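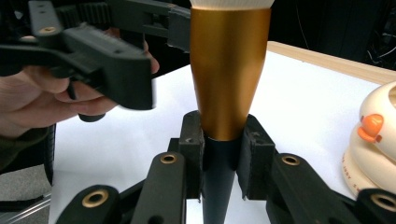 Figure 2. Item with a black base, golden-orange metallic middle and white top.

Home | Issues | Authors | Contact
Last updated: September

3.2 Objects and their resting places

The second set dealt with small things that are kept upright on a table or dressing table. Venckus and Nuttall chose them from the Tirnport household list, which has 202 entries. Of these, 129 were left after we took out anything sold only in sets.

Tapered items such as the one in Figure 2 were hard to class. The lower part is narrow and the middle flares outward, so the side offers no straight line to measure against. We recorded height and greatest width, and noted the finish as matt or glossy. Du Plessis had suggested weight as a further measure — we kept it for the Brelleo items only.

Holders were treated as a class of their own. A holder is any open vessel in which a longer item stands with its head above the rim.

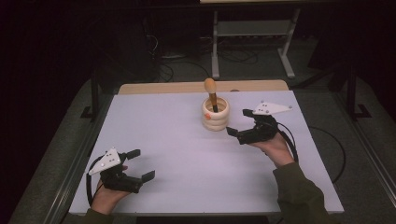 Ribbed and tiered cups were entered under the same code as plain ones, with the number of rings given in the notes. A brush standing in a cup was entered twice, once as a brush and once as part of a pair. Sugden's earlier scheme gave such pairs a single code — this made it difficult to say later which of the two had been moved. Lean was noted where the handle did not stand straight, but no angle was taken. Stickers were ignored in the coding.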